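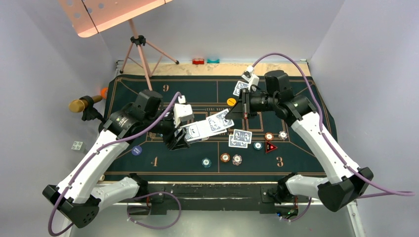

3. Laying out the mat and handling the cards

Welcome to the part of the guide we most enjoyed writing. By now your Plingate mat should be out of its tube and resting somewhere flat (if it isn't, go back to section 2 and give it a night under a few heavy books). From here on it's all about cards: spreading them, gathering them, shuffling them, and keeping the whole lot in good order so your table is ready whenever friends turn up.

Take your time over this section. Ramil Salazar, who wrote the first draft, has been dealing cards at the Brestbridge club for years and still practises his spread before a games evening. It's a lovely thing to get right!

3.1 Before you start

You will need:

The dark green mat
One full pack of cards, backs matching
A dry, lint-free cloth
A table deep enough for the whole mat to lie flat, corners included

Wash and dry your hands. Hand cream is the great enemy of a card spread, so leave it until afterwards.

3.2 Placing the mat

1. Clear the table and wipe it down. A single crumb under the mat makes a bump that every card will find.

2. Unroll the mat with the printed side up. It is wide, with angled sides, so it won't line up with a square table the way a tablecloth does. Pick one long edge and set that one straight.

3. Smooth it from the middle outwards with the flat of your hand. Don't drag it by the corners.

4. Look at the thin copper-orange lines. The line down the centre should look straight from where the dealer sits. If it wanders, lift one half of the mat, let it fall back, and smooth it again.

5. Leave it to settle while you get the cards ready.

Note: The nested rectangles are there to help you place things neatly. You can play any game you like across them. Dušan Radulović, who drew the pattern for us, puts his discards in one rectangle and his drinks on a different table altogether, and we warmly recommend both.

Caution: Never iron the mat. If a crease won't go, roll the mat loosely the other way, printed side out, and leave it overnight.

3.3 Squaring a new pack

New cards slide like ice and tend to travel in clumps. A few minutes now will save you a lot of picking up later.

1. Take the cards out of the box and remove any spare or advertising cards. Put these back in the box straight away so they don't creep into play.

2. Hold the pack face down and tap one long edge on the mat, then one short edge. Repeat until the sides feel smooth.

3. Split the pack into 3 piles and riffle each one gently with your thumb.

4. Put the piles back together in a different order and square up again.

5. Bend the whole pack very slightly one way, then the other. You want it to feel springy.

Note: Cards with a white border show every wobble in a spread, and that makes them wonderful for practice. Patterned backs with no border are more forgiving, but you learn less from them.

3.4 Making a spread

A spread is a row of overlapping cards, laid down in one sweep. It's the quickest way to check that all the backs match, it lets a player choose a card, and it looks marvellous. Ours usually go straight across the mat, but a slanting one works just as well and gives you more length on a small table.

1. Put the squared pack face down on the mat, near the side you'll be starting from.

2. Rest your hand over the pack with your fingertips at the far edge and your thumb at the near edge. Your first finger goes along the side, where it will control how many cards escape.

3. Press down lightly. You need about the weight you'd use to stroke a cat.

4. Sweep your hand across the mat at a steady pace, letting the cards slip out from the bottom as you go. Keep the pressure the same all the way.

5. Stop when the last card is down, and lift your hand straight up.

6. Tidy the two ends with your fingertips. Leave the middle alone unless a card is badly out of line.

If the cards come off in lumps, you are pressing too hard. If they shoot ahead of your hand, you are going too fast. Start with half a pack if a full one feels like a handful (plenty of people do, and short spreads are very pretty).

Note: Cards you don't need for the spread can sit face down on the mat close by, clear of your hand's path. Let them overlap if you like; just keep them apart from the row so they don't get scooped up with it.

3.5 Gathering the spread

Closing a spread is half the fun. Do it well and the row folds up into a pack with a soft little rush.

1. Decide which end you'll gather from. Look for the end where the lowest card lies with its edge free.

2. Slide your fingertips under that card. Don't dig your nails into the mat.

3. Steady the other end with your free hand. Two hands are much better than one while you're learning, one at each end of the row.

4. Push the first end along the line of the spread. If you laid the row on a slant, follow the slant. Going straight across will send the middle cards out sideways.

5. When the cards have bunched together, cup both hands around them and square all four sides.

6. Add any cards you set aside and square once more.

Caution: Pinch cards by the edges and only as firmly as you need to. A hard squeeze on a corner leaves a crimp, and a crimped card can be picked out of the pack from across the room for ever after.

3.6 The table wash

This is the messiest way of mixing cards and also the most cheerful. Children are brilliant at it.

1. Gather the pack and place it face down in the middle of the mat.

2. Push the cards out into a loose heap, keeping every back uppermost.

3. With both palms flat, stir the heap in circles. One hand goes one way and one hand the other.

4. Keep the heap inside the printed border. Any card that strays over the line should be nudged back in.

5. After a good long stir, draw the cards together from the outside, turning them the same way round as you go.

6. Square the pack and finish with 2 ordinary riffles.

If a card flips over, turn it face down and carry on. At Brestbridge the person who flips one makes the tea.

3.7 A simple practice game

We call this one Akard. It takes a few minutes, it suits two players, and it uses everything in this section.

1. One player spreads the full pack face down.

2. Each player slides 9 cards out of the row, one at a time, taking turns. Disturb the rest as little as you can.

3. The dealer gathers what is left and squares it.

4. Both players turn over their cards. The highest total wins the round, with picture cards worth ten and aces worth one.

5. Swap dealers and go again. First to 3 rounds takes the game.

You may be asked to deal again if your spread breaks into separate pieces. Agree before you begin how strict you want to be!

3.8 Looking after the mat and cards

After each use, lift the cards off and brush the mat with a dry cloth, always in the same direction. For spills, blot at once with a clean towel and let the mat dry flat. Don't rub across the orange lines while they're damp.

Wipe sticky cards one by one with a barely damp cloth, then dry them straight away, front and back. Return the pack to its box with the cards squared. When the edges start to feel furry, treat yourself to a new pack and keep the old one for house-building.

Roll the mat with the printed side out and slip it back into its tube. Store it lying down, away from radiators.

3.9 If something isn't right

The mat creeps as you sweep: the table is dusty or polished. Wipe it with a damp cloth and dry it, or lay a thin cotton sheet underneath.

The spread curves like a banana: your elbow is staying put while your hand swings round it. Move your whole arm, and stand up if that helps.

Gaps appear near the end: you are easing off the pressure too soon. Aim for a point past where you want the row to finish.

Cards catch on one particular spot: feel for a crumb under the mat. There is nearly always a crumb.

The backs look uneven in colour: two packs may have been mixed. Spread them all face down in good light and pull out the odd ones.

Section 4 covers dealing and cutting. The dealing drills there were passed on to us by the Abdel Rahman card circle, and they are well worth an evening of your time.

Section last revised 29/10/2018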